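Unit 6: Drinking water in shared buildings
Handout for the evening course in Building Services, Lostano
Tutor: Dace Kļaviņa

Please read this before the practical and bring it with you. The reading from Teixeira (chapters 2 and 3) covers the same ground in more depth.

1. Where the water comes from

A shared building usually gets its drinking water in one of three ways: straight from the rising main, from a storage tank, or from bottled water dispensers. Many older offices use more than one. In the Prindard building, which we use as our case study, the kitchen tap is on the main, the toilets are fed from a tank in the roof, and the meeting rooms have bottled dispensers.

Water from the main is under pressure and moves often. Tank water may sit for days, particularly over holidays. The tank needs a close-fitting lid, a screened overflow and enough use to turn the water over. An oversized tank is a common fault. The Prindard tank holds 900 litres and was sized for a staff canteen that closed years ago.

2. Standing water

Water left in a pipe slowly loses its disinfectant and takes on the temperature of the room. Bacteria grow best in lukewarm water, so cold water should be kept below 20 degrees and stored hot water at 60 or above. Runs of pipe that no longer serve anything are called dead legs. They should be cut back to the main run when they are found. Closing a valve on them leaves the problem where it is.

Outlets that are seldom used should be flushed every week. Run the tap gently to avoid spray, and write down the date and your initials.

3. Bottled dispensers

A bottled dispenser has a small reservoir inside, and the bottle empties into it as water is drawn off. Air goes into the bottle to replace the water. The reservoir, the taps and the bottle seat all need cleaning, and the drip tray is the part most often forgotten. 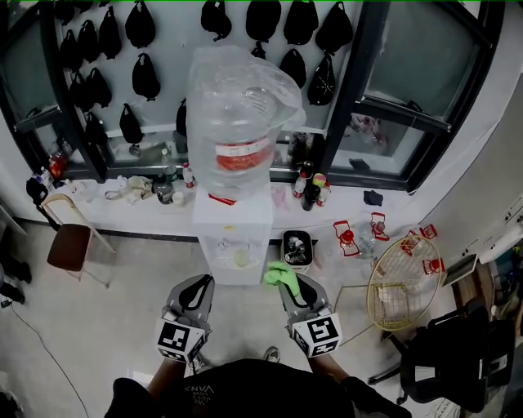
How often should a bottled dispenser be sanitised?
Every three months for the purposes of this course, and again after any long shutdown. If the maker's instructions ask for a shorter interval, follow those.

Full bottles should be stored upright, out of sunlight and away from paint, fuel or cleaning products. Use the oldest first. Wipe the neck before fitting, and do not refill an empty bottle from the tap.

4. Records

Each building should have a water log with a plan of the pipework, a list of outlets, monthly temperatures and notes of any work done. The Druvell log sheet is the one we use in class. In the June exercise several people filled in the temperatures but left out how long the tap had been running. A cold reading is taken after 2 minutes, a hot one after one minute.

For the practical

Bring a probe thermometer, a notebook and a copy of the log sheet. Work in pairs. Written answers to the case study are due on August 5, 2022, one side of A4, with your pipework sketch attached.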